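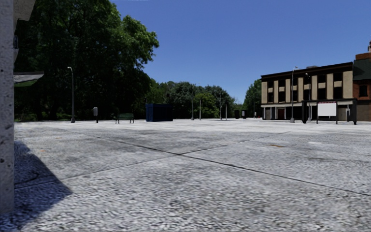 Written by the Getard School of Skating team, last updated in January

We teach people to roller skate. Quads, inlines, whatever you've got in the closet, and if you've got nothing in the closet we'll lend you a pair from the rental wall (sizes run from tiny kid to very large dad).

Getard started as a free evening meetup in Pretavcombe, when a handful of us were trying to learn backward crossovers from library books and falling over a lot. People kept stopping to ask if we gave lessons. We didn't, and then after a while we did! The first class had more than 100 sign-ups, and we owned nine helmets. We got a lot better at planning after that.

These days we run 2 locations. The Pretavcombe hall on Basau Street is the big one, with a maple floor, a proper sound system and a snack counter that does a very good grilled cheese. The smaller room is upstairs from the old print shop and that's where beginners go, mostly because there's a rail along both long walls and no one zooming past you.

Last year 547 people finished our Wobble to Roll course, and the oldest was 81. It runs for six weeks. You start on carpet, you learn to fall, you learn to stop (plow stop first, then T-stop, and the toe stop only when we say so) and by week four most people are doing laps to music and have forgotten they were scared. We love week four.

After that you can go wherever you like with it. Some of our skaters got into rhythm and jam, some play derby, and a surprising number just want to get around the park with their kids. We have a dance class called Majimbun, named after the song we used for the warm-up in its first season — it is still the warm-up, and yes, you will have it in your head all week. Majimbun is open to anyone who can skate backward across the floor without holding on.

Our coaches all came up through the classes themselves. They remember what it feels like to stand up on wheels for the first time, and they're patient about it. Pads are required for everyone under 16 and for all first-timers. Wrist guards are required for everybody, coaches too.

We also fix skates. Bring in your seized bearings, your bald wheels, the pair your aunt left you. Bearing cleaning takes a day or two, new plates take longer. Drop-offs are at the front desk any time after 3 p.m., and please tie the laces together so the pair stays a pair.

Come by and watch a class if you're not sure yet. Watching is free, and you can bring a grilled cheese in with you.

Getard School of Skating, 668 Basau Street, Pretavcombe | Contact us | © Getard School of Skating. All rights reserved. | Back to top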